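Notes on the Maple Work Board
2022-10-12

Following the move to the new premises in Stuko, the maple board has been returned to regular use for the sorting of colored shapes. Readers who inquired after the previous entry may wish to know that the board remains in one piece and has not been replaced.

It was obtained from Hwang at a length suited to the blue perforated table, and Seung-woo Seok sanded the surface before it was oiled. The planks are joined with straight seams. The green pieces are kept to the left and the red to the right.

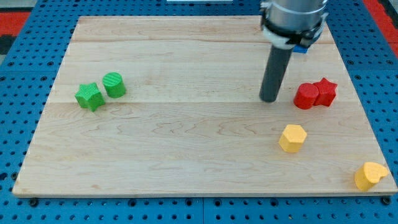
Care of the Surface

The board is wiped along the grain with a soft cloth at the close of each session. Oil is applied every November, in a thin coat, and left for 5 days. Water is not to be poured on the wood. The seam near the back is to be brushed out separately, as dust tends to settle there.

Shapes are returned to their box by color. Correspondence regarding the choice of oil is welcome and will be answered in the order received.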